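Glaze book, Tuesday, cont.

Kiln opened just before eight, still too warm for bare hands on the bottom shelf so did the top two first and left the rest till after smoko. Going to write this up in the order things came out or I'll lose it.

Short version: iron saturate crawled again on the Tralard stoneware and did not crawl on the buff. Same bucket, same dip, same shelf. So it's the body or the bisque. Glaze is off the hook for now, maybe.

Bisque
Controller log says bisque peaked at 1,023 and then dropped straight off, no hold. I'd programmed a hold. Or thought I had. The Dunum has that thing where if you edit a segment and don't press enter twice it keeps the old one, and the old one was from the terracotta load. Have now written PRESS TWICE on tape across the front of the controller. Please leave it there even though it's ugly.

What I don't know is whether a short bisque matters for this. The Tralard is a dirty clay, lots of organics, smells like a creek when you open a new bag. If the carbon didn't burn out properly it'd still be gassing in the glaze fire, which would give pinholes and bloats more than crawling. And there were pinholes on a few, insides mainly, down where the wall meets the foot. Broke the worst mug with the hammer. Grey core, right through the thick part at the base, none in the wall. So there's one answer anyway. Slow the bisque down through the red heat and actually get the hold.

Crawling I reckon is separate. It's all on the shoulders and under the handle joins, where the pots were handled most between bisque and glaze. They sat on the ware trolley for over a week. I wiped them with a damp sponge but it was a quick wipe and the sponge wasn't clean, rinsed it once I think.

Test tiles
Mixed in 200 gram lots, dry weight, sieved the lot of them. All got the same count in the bucket, thick end and thin end. L-shaped tiles, Tralard and buff of each.

A – base recipe, no change. Crawled on Tralard at the foot of the L, OK on buff. Colour good, that oily dark brown breaking to rust on the edge. This is still the one I want.

B – half the raw kaolin swapped for calcined. No crawling on either. Settled like concrete overnight though, had to chop it out of the tub with a kidney. Surface a bit flatter than A but you'd have to have them side by side to see it.

C – all the kaolin calcined. Don't bother. Powdery, came off on fingers before it even got to the kiln, sprinkled the shelf.

D – B plus a pinch of bentonite, mixed dry with the silica first. Best of the bunch for handling. Stayed up overnight, brushed and dipped OK, hardly any powder. Fired almost the same as A. Slightly greener in the thick roll at the bottom?? Might be the light in here, look again outside.

E – A with the Tallik frit instead of the usual one. Ran. Ran a lot. Lovely blue streaks in the run but it took a chunk out of the shelf, and I'd only kiln-washed half of it because I ran out. Ground it back with the rub brick, shelf usable on the other side. E goes on the wall as a warning, or on the inside of bowls only. Actually quite keen on the inside of bowls idea. Needs a catch ring.

F – A with less silica. Crazed straight off, could hear it pinging as I unloaded. Skip.

So D. Make up a proper bucket of D.

Note for whoever mixes it: the bentonite has to go in with the dry powders. If it's tipped into water it goes to frogspawn and no amount of stick blender gets it back. We have all done this. Sieve 2 times, not once, the first pass just breaks up the lumps and the second gets the iron specks spread evenly. If you see rust coloured streaks when you stir, it hasnt been sieved enough.

Thickness
Been going by feel too long. Did the pin scratch on every tile before it went in and drew the scratch depth next to the tile letter (see loose sheet, taped inside the back cover). Thin end of A about like a business card, thick end nearly two of them. The crawl only started in the thick part. On the mugs it must have been thicker than that because they were dipped after lunch when the bucket had lost some water, lid was off all morning. That's a third thing. Too many things changed at once, as usual.

From now: weigh a known volume of slop before every session and write it on the lid. Plastic measuring jug lives on the hook next to the sieve. It is not for slip. Somebody had slip in it.

Dust and wiping down
Half of the crawling problem is probably just muck. Things that land on bisque in our place: dry clay off aprons, wax resist, hand cream (!), the fluff that comes off the old towels. Bisque is thirsty and pulls it all in. Things I want to try:

– bisque goes from kiln to lidded crate same day, doesn't sit on the trolley
– wipe with a clean wet sponge and leave overnight before dipping, I did them too soon after and the pores were still full of water
– gloves or at least washed hands, no hand cream
– trimming and glazing in different halves of the day so the dry stuff has settled and been mopped
– mop, never sweep. The broom is gone, I took it home.

Re silica, same as ever. Masks on for anything dry. Wet the bench first, then wipe it. Buckets get rinsed in the settling tub and not the sink, the trap was full again last Friday or whenever it was and what came out of it doesn't bear writing down. If there's a job that can be done wet then do it wet.

Reclaim bucket has the wrong lid on it. The right lid is on the dark slip. Swap them when you're next in.

Mugs
Salvage list. The ones with a crawl the size of a thumbnail or smaller can be refired: warm them in the little kiln till they're too hot to hold, dab glaze on thick with a bit of CMC in it, let it dry slowly, back up to top temp. I've had maybe half work before. The rest come out looking patched, which they are. Handles that crawled right at the join I'm not going to chase, it's an edge where a lip or finger goes, sharp. Seconds shelf no, hammer yes.

Keep 2 of the bad ones unglued and unpatched for reference, put a pencil mark on the foot before it goes dusty in the cupboard and everyone forgets which load it was.

Also a cracked one. S-crack in the base of the wide bowl. Nothing to do with glaze, that was me, didn't compress the bottom. Noted.

Next firing
Bisque first, slow, vent open longer than feels right, bungs out till there's no smell at the peephole. Hold at the top. Press twice. Then glaze load mixed: D on Tralard, D on buff, A on Tralard again as the control, and one shelf of the same pots wiped the old lazy way against the same pots wiped properly. That should split the muck question from the bisque question. Cones on every shelf, not just the middle. Middle shelf cone was down flat last time and the top shelf one was barely nodding, so there's a good gap between them and I've been ignoring it. If D looks underdone up top it isn't D's fault.

Drop the top speed a bit at the end too. I'd like a slow cool through the range where the rust colour comes up. The last good load was in winter with the kiln packed tight, so it would have cooled slowly by itself. Today's was half empty. Of course it was darker.

Shopping: kiln wash, calcined kaolin (bigger bag), cones, sponges – several, cheap, chuck them when they go grey. Tallik frit, we have enough for now, don't reorder. Red iron oxide is fine, there's a full tub behind the whiting, labelled on the bottom only, for reasons lost to time.

Front room 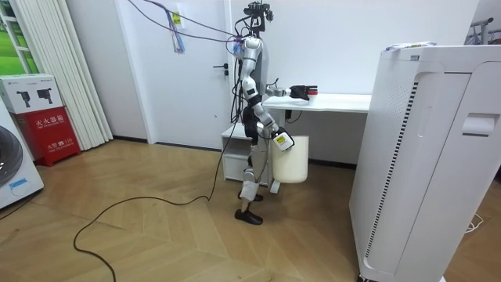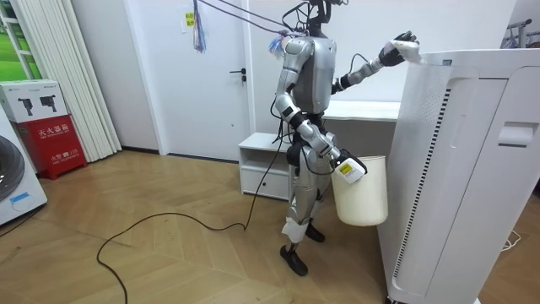
Added under this entry in pencil, different hand: don't blame the bisque hold yet. The buff went through that same short bisque and came out clean, so if you fix the firing and the wiping and the recipe all in one go you still won't know which one did it. Put one shelf of Tralard in with glaze A, wiped properly, dipped thin, bisqued the quick way again on purpose. If that's clean it was thickness and greasy hands all along and you can keep your raw kaolin. Also D is definately greener. I took it out to the footpath and looked. I like it better than A on the buff and a lot less on the Tralard, where it goes a bit like pond. Could try a smidge more iron before making a full bucket. And the slip in the jug was me, sorry, it's washed.

Fair enough. Adding the quick-bisque shelf. Holding off on the big bucket of D till the iron test is out, mixing it tomorrow morning if the scales have batteries.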